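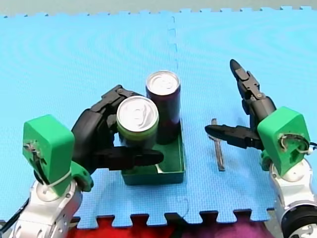 Product text: Muchen Liang, Norkell Flooring and Surfaces
Updated October

Norkell Interlocking Foam Mat, Light Blue

The Norkell mat is a tabbed foam tile for covering hard floors, benches and work tables. Tiles join edge to edge without adhesive, tape or underlay. The mat is sold in light blue with a fine textured top face. Joined tiles show a faint seam on the surface, which is normal for this type of product and does not indicate a poor fit.

Construction

Each tile is cut from a single sheet of closed-cell foam. The texture is pressed into the top face during manufacture and is not a separate layer, so there is no film to peel or lift at the corners. The underside is plain. Tabs are cut through the full thickness of the tile and will mate with any other tile from the same series. Tiles from the older Botwood series have a wider tab and will not lock with this one.

The top face has a low sheen. Under overhead lighting it shows soft reflections, more noticeable on a new mat than on one that has been in use for a while. Customers who need a fully matte surface should order the Guo finish, which is listed separately.

Specifications

Color: light blue
Surface: fine texture, low sheen
Edge: interlocking tabs, all four sides
Sheet thickness: 2 cm
Pack size: 50 tiles
Full carton: 200 tiles
Border strips: sold separately
Adhesive: not required

Use

The mat is suited to light handling work where cans, trays and similar small goods are set down and picked up repeatedly. The foam takes the knock out of contact with metal rims and reduces noise on a hard top. It is also used as a temporary floor covering in classrooms, stockrooms and home workshops.

It is not a load-bearing product. Table legs, wheeled carts and shelving will leave a permanent dent if left standing on it. Place a rigid board under anything heavy. Sharp tools will cut the surface, and cuts cannot be repaired; replace the tile.

Installation

Sweep the base surface and let it dry. Start from one corner and lay the first row against a straight edge. Press the tabs down with the heel of the hand, working from one end of the joint to the other. A joint that stands proud has usually been started in the middle -- lift it and begin again from the end.

Tiles can be trimmed with a utility knife and a metal rule. Cut from the textured side in two or three light passes. Where the mat will stop short of a wall or table edge, the tabs may be left exposed or closed off with Prurnow border strips. With the tabs left exposed, whatever lies under the mat will show through the gaps between them.

Leave new tiles flat and unpacked overnight before joining. Tiles taken straight from a cold delivery van may grow slightly as they warm, and a tightly laid mat can lift at the seams.

Cleaning

Wipe with a damp cloth and mild dish soap. Rinse and dry. Do not use bleach, acetone or a steam cleaner. Sticky drink spills should be wiped up before they reach a seam; if liquid has gone through, separate the tiles and dry both faces.

Ordering

Packs and full cartons ship from stock. Orders above 2,000 tiles are cut to order and cannot be returned. Sample tiles are available on request -- state the color and finish when writing.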